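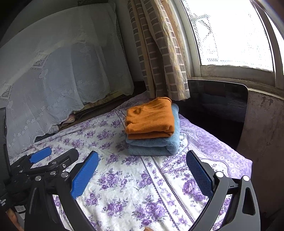
1,710メートルで漕ぎが変わっている、とデミング・ルーは言った。疲労による低下であれば曲線はもっと手前からなだらかに落ちるはずで、この落ち方は誰かが決めて落としたものだ、という。

私は記録の該当箇所を拡大した。Plenaditz湖のコースは全長2,000メートル、計測点は500メートルごとに置かれている。公式の通過記録だけを見れば、Xieのエイトは第三区間まで二位を保ち、最終区間で四位に後退した。それ以上のことは読み取れない。ルーが見ているのは艇に積んだProdisの記録器の出力で、こちらには一漕ぎごとの艇速、艇の加速度、コックスのマイクの作動時刻が残る。音声は残らない。スイッチが入ったか切れたかだけである。

ファイルの見出しには2021年4月3日、艇番号14、順風微弱、と入力されていた。入力者の欄は空白だった。

「マイクは」とルーが訊いた。

「入っています。1,710の二漕ぎ前に入って、一漕ぎ後に切れています」

「三漕ぎ分か」

「はい。その次の漕ぎからレートが下がっています」

ルーは椅子を引き、画面の縦軸の目盛りを指で押さえた。レートは下がったが、一漕ぎあたりの進みは伸びている。水中の時間が長くなり、フォワードの戻りが遅くなった。艇尾の沈み込みも小さい。漕ぎそのものは、それ以前の区間よりも整っていた。整った漕ぎで二艇に抜かれたことになる。

コックスはジーチアン・インだった。レース後の報告書にインは「最終区間、予定どおりスパート」と書いている。提出は当日の夕方で、訂正はない。

私は次に八本のオールロックの角度を重ねて表示した。キャッチの角度は七本がほぼ一本の線になる。三番だけがずれていた。ずれは第三区間の後半から始まり、漕ぎを重ねるごとに開いている。入水が遅れ、抜き上げが早い。1,710の手前では、三番のブレードはほとんど水を押していなかった。

「三番の欄を見せてくれ」

乗艇表を開いた。三番は十二月に編入された選手で、公式戦はこれが初めてだった。レース後の医務の記録には本人の申告があり、左の肋骨の下に痛み、とだけ記されている。処置の欄は経過観察。時刻は表彰の開始より前だった。

ルーはしばらく何も言わず、Jikixの印字機から出した紙の余白に線を引いていた。スパートを予定どおり行った場合の推定である。計算式は私にもわかった。第三区間までの平均に、練習で測った上げ幅を足す。結果は二位で、三位の艇との差は艇首の球ひとつ分しかない。ただし八人が漕げるという前提がつく。七人で上げた場合の値は練習記録になく、推定のしようがなかった。

「インに訊きますか」

「訊いたら何と答えると思う」

「予定どおり、と」

「報告書と一致する」

ルーは紙を折って胸のポケットに入れた。私は画面の前に残り、報告用の様式を開いた。様式には区間ごとに所見の欄があり、第一区間から第三区間までは数値を転記すれば埋まる。スタートの五漕ぎに乱れなし。第二区間、左右差は許容内。第三区間、三番のキャッチに遅れ。ここまで書いて、第四区間の欄で止まった。

桟橋では別のクルーが艇を揚げていた。窓を閉めていても、コックスの号令は聞こえる。艇を肩に載せる前に一拍置く癖で、インの声だとわかった。インは岸でも水の上でも、号令の前に必ず一拍置く。記録器のマイクの波形にもその一拍は出る。スイッチが入ってから、クルーが反応するまでの遅れである。

1,710の前後をもう一度確かめた。スイッチが入り、一漕ぎ目には何も変わらない。二漕ぎ目にも変わらない。三漕ぎ目の途中で艇がわずかに左へ振れ、すぐに戻った。舵角の記録では、その修正はごく小さく、進路の損失は無視できる。そのあとレートが落ちた。三番のオールロックは次の漕ぎでほかの七本に近づき、さらに次でほとんど重なった。ゴールまで、そのままだった。

ルーが戸口から戻ってきて、私の肩越しに様式を見た。

「第四区間は」

「まだです」

「レートの低下は書け。数字だから」

「原因の欄があります」

「任意記入だろう」

様式の注記を確認した。原因の欄は任意記入だった。私はレートの低下と、開始地点と、八本の角度が揃ったことを書いた。三番については、第三区間の所見に「次回乗艇前に医務の確認を要する」と加えた。順位の欄には四位と入れた。

保存すると、入力者の名を求められた。元のファイルでは空白のまま通っていたものだが、様式の版が新しくなっている。私は自分の名を入れ、確認者の欄にルーの名を入れた。ルーは画面を見て頷き、灯りを半分消した。

外ではインがオールを数えながら棚に戻していた。最後の一本の前で手を止め、柄のグリップを親指で押し、三番の印のある段に差し込んだ。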